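Platlow Forum > Data Collection Hardware > Relteso hand-held gripper kit, two-unit bundle: worth it for cloth?

kestrel_bench
Oct 2, 2022
Considering the Relteso two-unit bundle for bimanual cloth folding. Two hand-held grippers, mounts, and a license for Tendum, their alignment software. The quote I have is 3,000 for the bundle, with replacement finger pairs at 8 each. Has anyone run it on real fabric in real homes? The demo material I was sent is all towels on a lab bench.

mudflap_iv
We have had one bundle since February. 552 episodes kept, mostly garments and bedding. The grippers hold up. Tendum is the weak part. It drops sync between the two units if one of them stays still too long at the start of an episode, and you only find out at export.

kestrel_bench
How do the fingers do on thin material? My concern is slip at the corner when both units pull against each other.

mudflap_iv
Corner grasps are fine if the fingers close square to the hem. What matters more is how the two operators, or the two hands, share the tension. Our procedure is one corner per gripper, lift both clear of the bed, open the cloth diagonally and only then lower it.

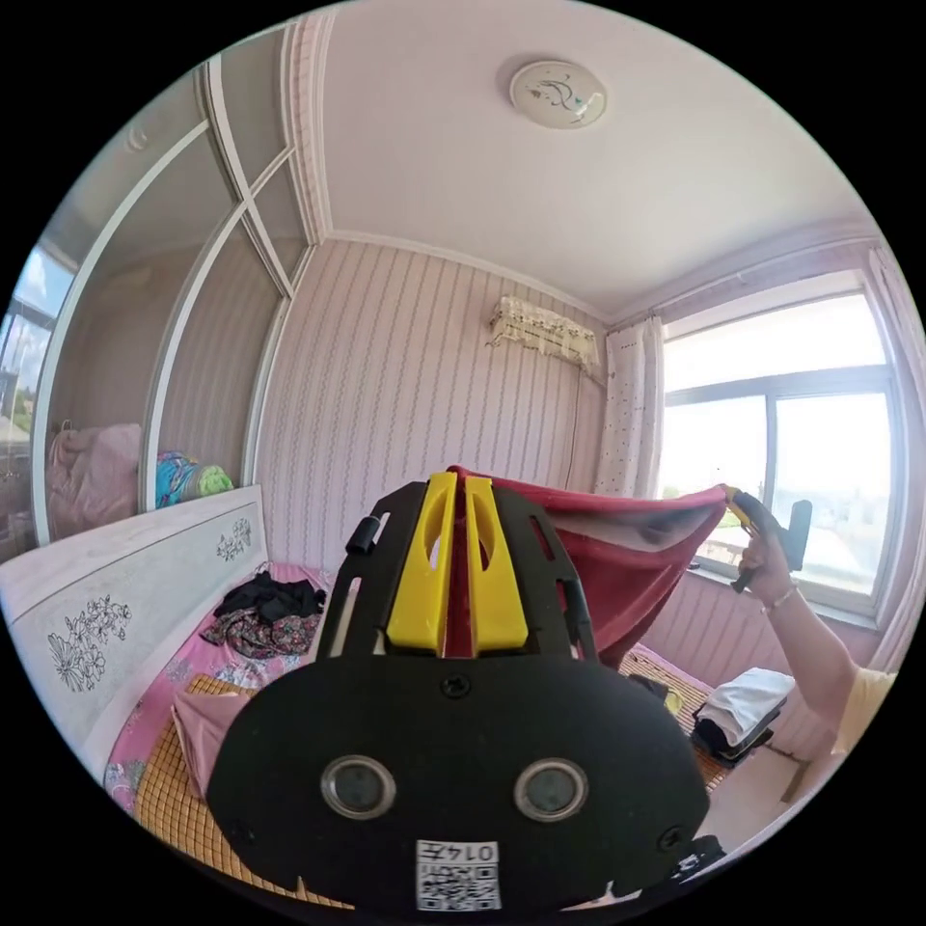

Keep the pull light. If one side sags, raise that side and leave the other where it is. Correcting with both hands at once gives you a trajectory that no policy will learn cleanly from. We rejected a lot of early episodes for exactly that.

Slip does increase as the fingers wear. We swap the pair after 275 grasps on coarse fabric and later on smooth fabric. That interval is ours, the manual gives none.

oddparity
I disagree on the fingers. They are stiff printed parts and they mark lined fabric. We went to Ra fingers after two weeks and would not go back. Softer tip, slightly less reach.

mudflap_iv
Ra fingers change the grasp geometry. If you mix them with episodes from stock fingers you have to recalibrate the width reading, and Tendum does not let you store two profiles per unit. For a new project, fine. For an existing set I would stay with stock.

oddparity
You can store two profiles. Export the first one, rename it, load the second. Clumsy, but it works on the current build.

mudflap_iv
Tried it. The rename survives until the next firmware update and then both units fall back to default. Check your width values after updating.

oddparity
Will check. Ours have not been updated since we changed fingers.

tarn_logic
Different question – how is the weight for a full shift? We tested a single unit and wrist fatigue showed up in the data before the operators mentioned it.

mudflap_iv
Same. Cloth is worse than rigid objects, you are holding the arms up and out. We limit a session to eight long episodes and then change operator.

kestrel_bench
Thanks. I will ask Relteso whether the bundle can be bought without the Tendum license and align the streams ourselves. If they say yes I will post the price.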